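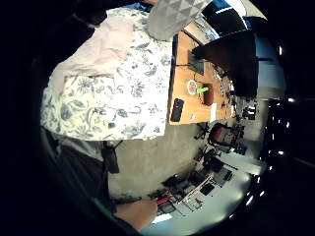 Monday, evening. Gripper build, second version.

Continued with the hand-held gripper for the cloth task. The goal for this week is still the same: pick up one edge of a duvet, pull it toward the pillow, let go without dragging the fabric back. The old fingers from the Cledley drawing closed well but they opened too slowly, and the cloth stayed on the tip.

Changed today:
Spring in the lower finger replaced with the softer one from the Galindo kit.
4 screws on the wrist plate tightened again. 2 of them were loose after Saturday, so next time I use thread glue.
Logging script now writes the finger angle together with the time. Before, I had to match them by hand, very boring work.

Reading at fully closed is 1898 on the encoder. I wrote it on tape and put it on the box, please do not remove it.

The wide lens is good for seeing both the fingertip and the far side of the bed. It bends straight lines a lot, so I calibrate before every session. I forgot this once and lost an afternoon – the Avberg software gives no warning.

Duvet with the leaf print is easier for tracking than the plain pink cloth. On the pink one the tracker finds almost no points where the light is strong.

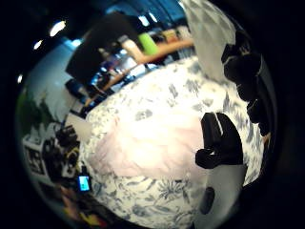
Wissam Sfeir thinks the softer spring is the wrong cure, and that I should first try a rougher pad on the fingertip and keep the old spring. He also asked if the opening speed was measured with the Flustby driver or the new one. It was the Flustby. I will repeat with both.

To do: cut pads, order thread glue, charge everything before going home.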